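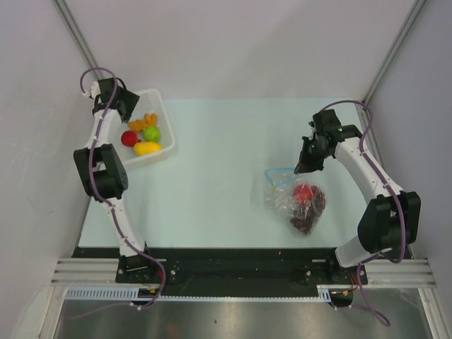
Vosside College of Applied Studies
Department of Food and Household Management
Course handout, Unit 4: Receiving and Storing Fresh Produce

Instructor: Esperanza Haddad
Revised February 12, 2021

Purpose of this unit

Students who complete this unit will be able to inspect a delivery of fresh fruit and vegetables, assign each item to the correct storage area, and keep a stock record that another member of staff can follow. The unit carries 44 marks toward the final grade, of which 19 are awarded for the practical record and the remainder for the written paper.

The reading for this unit is the second chapter of the course text. Students should bring the delivery sheet from the previous session.

4.1 Respiration and ripening

Fruits and vegetables continue to respire after harvest. They take in oxygen, use up stored sugars, and give off carbon dioxide, water vapor, and heat. The faster an item respires, the shorter its storage life. Asparagus, peas, and sweet corn respire quickly. Onions, potatoes, and mature root vegetables respire slowly and may be held for weeks under suitable conditions.

Lower temperatures slow respiration, but not every item tolerates cold. Bananas darken in a refrigerator. Cucumbers, eggplant, and basil may develop pitting or dark patches, a condition known as chilling injury. The signs often appear only after the item has been returned to room temperature, and the fault is then wrongly charged to the supplier.

4.2 Ethylene

Ethylene is a gas that many fruits release as they ripen. Apples, pears, ripe bananas, avocados, and tomatoes are significant producers. Leafy greens, broccoli, and cucumbers are sensitive to it and will yellow or soften when stored nearby. Carrots exposed to ethylene may become bitter. Producers and sensitive items should be kept in separate rooms where space permits, and otherwise on separate shelving with good air movement between them.

4.3 Receiving a delivery

Deliveries are to be checked before the sheet is signed. Open at least one container from each line and look below the top layer. Weigh items sold by weight. Note any bruising, mold, broken skin, or unusual odor on the sheet itself, in ink, and have the driver initial the note.

Worked case. The Langat dining hall orders 600 apples for a week in November. On arrival, 44 are found to be bruised and are set aside for return. The quantity entered in the stock record is 556. The figure 600 remains in the "ordered" column and is not altered.

4.4 Storage areas

Dry store: onions, garlic, potatoes, winter squash. Keep dark and ventilated. Potatoes and onions are not to share a bin.

Cool room: citrus, cucumbers, peppers, eggplant.

Refrigerator: leafy greens, carrots, broccoli, berries, all cut produce. Remove carrot tops before storage. Berries are washed at the time of use.

Room temperature: tomatoes, bananas, unripe avocados, and stone fruit until ripe.

4.5 Stock rotation

The first stock received is the first stock used. Each container is labeled with the item and the date of receipt, and new containers are placed behind existing ones. Loose items are never tipped on top of older stock.

Assignment

Complete a storage plan for the Komau kitchen using the floor plan distributed in class. Mark the position of each item on the attached produce list and identify any ethylene producers. Plans are to be submitted to the department office in the Clisero Building. Late work is subject to the policy stated in the course outline.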